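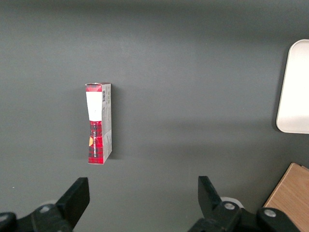

Section 7 covers getting the arm ready for tabletop practice, from power on to the first recorded run. Do it in order. If you already did sections 5 and 6 (mounting, cables) you can start at 7.1, otherwise go back. The wrist camera looks straight past both fingers, so most of the checks are done on the camera screen and not by squinting at the arm from the side. Start piece is the plaid cardboard box. Stand it on its short end, up ahead of the open fingers, white label toward the camera, and leave the rest of the pieces well off to the side. A bit closer to the left finger is OK. If you can see specks on the table in the camera view, wipe the table before you go on.

January
By Sneha Tiwari, Stevora Robotics Club

7.1 Before you power on

1. Estop first. Find it, press it, leave it pressed. Whoever is running the session keeps it in reach the whole time.
2. Check the arm base clamps. Hand tight is not tight. Use the long hex key in the top drawer.
3. Run a finger along the camera cable from the wrist down to the base. No kinks, no loops hanging low enough to snag a piece.
4. Look at the round screw heads on both gripper fingers. If one is sticking up, snug it down with the small driver. Don't crank on it.
5. Clear the table. Drinks, phones, sleeves, laptop chargers.
6. Wipe the table with the dry cloth. No spray on the gray surface – it leaves streaks and the color picker reads the streaks as pieces.

CAUTION: Long hair tied back, lanyards off. This goes for visitors too.

7.2 Power and connection

1. Arm supply on. Wait for the fan to settle.
2. Log in to the club laptop and open Droditz. Use the "practice" profile. The "contest" profile has higher speed limits and Azlan has it locked until the week before the Liepiņa Cup.
3. Plug in the camera, THEN the arm. Other way round and Droditz grabs the wrong port about half the time and you end up rebooting.
4. Release the estop. Twist, don't pull.
5. Click Connect. You want two green ticks, arm and camera.
6. One tick only? Unplug both, count to five, go back to step 3.

Note: if the laptop wants to update itself, say no. Updates are done on Friday after practice, and Jaime Cordeiro does them.

7.3 Homing

1. Type HOME and press enter.
2. Hands off the table until the arm stops and the status line says idle.
3. Read the wrist encoder. It should say 2,787. If it says anything else, home again.
4. Still off after the second try? Stop there. Write the number you got in the log book and get Azlan Wuisan or Pak-hei Kong. Do not type in an offset to make it look right. We lost a whole afternoon to that in the fall.

7.4 Gripper open and close

The gripper is the Uditeck two-finger one. Older handouts have the three-finger version, ignore those pages.

1. Type OPEN. Both fingers should move apart and stop together.
2. In the camera view you should have one finger at each side along the bottom, pads facing each other, clear table between. If only one finger is in view the camera bracket has slipped. Loosen, center, tighten, check again.
3. Type CLOSE with nothing in the gap. Pads should meet flat.
4. If they meet at an angle, power down and check the pad screws. Section 5 has the drawing.
5. OPEN again and leave it open.

CAUTION: Never test the grip on your own finger. Use the foam block. Yes even at low force.

Force setting for practice is LOW. Cardboard crushes. The plaid box already has a scuffed top edge and we would like to get through the season with it. If you think a piece needs more force, ask first and write down what you changed and when you changed it back.

7.5 Laying out the table

Ilídio Aguiar drew up the layouts. They are in the blue binder, one per page. Layout A is the box by itself in the working area. Layout B is the spread-out one and it's what most of you will be training on. General rules for B:

1. Tray and wooden box go to the outside. They are landmarks. The arm should never need to drive over them to reach a piece.
2. Tray starts empty. Every run.
3. Pieces well apart. Leave enough room for a finger to come down on either side of each one without brushing the next.
4. Bottle lies down, on a slant, not lined up with the table edge. Lining it up makes the task too easy and the judges at the Liepiņa Cup don't line it up.
5. Keep an open patch of table on the right side for regrasping.
6. Check the layout in the camera view before you hit record, it looks different from there than it does standing up.

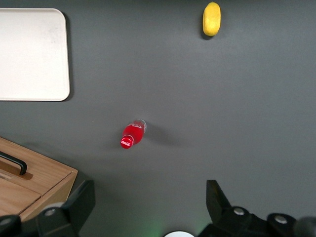 Fig. 7-2. Layout B from the wrist camera. Tray upper left, bottle near center with the cap toward the lower left.

Note on shadows: pieces throw a shadow on the gray and the picker sometimes boxes the shadow in with the piece. In Fig. 7-2 the one from the bottle runs off to the right. If the box drawn by Droditz is much longer than the piece, drag the edge in by hand and hit Save Mask. Then tell it to redo the center point. If you skip that last part it keeps the old center and the grip lands past the end of the bottle.

Note on the clear end: the bottom of the bottle is see-through and reflective, so you get gray table showing in it. Picker doesn't like that at all. Pick on the red part. Cap is easy to find but it is a bad place to grip, too near the end.

Note on the yellow piece: when it is up near the top of the view like that, jog forward a little before you pick so the whole thing is in view with some table past it. Otherwise the planner guesses at the far side.

7.6 First pick

1. Choose your piece in the list. Start with the box. Everybody starts with the box, even if you did this last year.
2. Set speed to 5. Not higher, for the first run of the day.
3. Press Plan. A dotted path shows up over the camera view. Look at it. Does it cross the tray or the wooden box? If yes press Plan again or move the target.
4. Say "moving" out loud. Wait for the estop person to say "OK".
5. Press Go.
6. Watch the table and not the screen.
7. When the arm stops over the piece it will ask to confirm. Check that the gap between the pads is centered on the piece. Nudge with the arrow keys if it's off. Small taps, holding the key down makes it run on.
8. Confirm. The arm lowers, closes, lifts, and goes to the tray.
9. OPEN to release. HOME when done.

If it drops the piece part way – let it finish, HOME, then reset. Do not reach in to catch it. Do not reach in to catch it. (Typed twice on purpose.)

If the box tips over before the fingers close, you came in off center. Stand it back up, replan. Don't just press Go again, the planner still thinks it's upright where it was.

7.7 Recording runs

We need 1,000 good runs across the whole team before the entry goes in, so please record everything you do, also the boring ones. Pak-hei keeps the tally sheet by the door.

1. Press Record before Plan. Not after. A run with no planning step gets thrown out.
2. Name it with your initials, the layout letter, and the piece. Like ST-B-bottle. No spaces.
3. Do the pick.
4. Stop recording after HOME, when the status line says idle.
5. Mark it Good, Fail or Junk. A fail is a real try that missed. Junk is somebody's sleeve in the view, or the wrong layout, or you forgot the tray had something in it. Fails are useful and we keep them. Junk gets deleted.
6. Move one thing before the next run. Turn the bottle, shift the yellow piece, whatever. If all the runs look the same they are no use to us for training.
7. Swap drivers after seven runs. The estop person becomes driver, next in line takes the estop.

Note: the camera should stay exactly where it is between runs. If you bump it, say so, and mark the spot in the log. We can fix a bumped camera if we know wich run it happened on. We can't if we don't.

7.8 Common trouble

Camera view frozen. Unplug camera only, wait, plug back in. If the tick doesn't come back redo 7.2.

View washed out. Usually the window blind. Close it and give the camera a moment to adjust.

Arm stops half way, message says LIMIT. Target is too far out. Move the piece closer, HOME, replan.

Gripper clicks but doesn't close. Power down. Don't keep trying, it strips the gear. Tell Azlan.

Droditz says "no profile". You're logged in as yourself. Log out, use the club login.

Mask on the wrong piece. Delete it and draw it again. Don't rename it.

7.9 Shutting down

1. HOME, then PARK. Park folds the arm back over the base.
2. Estop in.
3. Quit Droditz and wait for "saved" before you close the lid. It takes a while if you had alot of runs.
4. Arm supply off, camera unplugged.
5. Pieces back in the bin. The plaid box goes on top so it doesn't get squashed.
6. Log book: names, layout, anything loose or weird.

Swapping the finger pads is in section 8. Ask Jaime for the spare set, they are not in the drawer anymore.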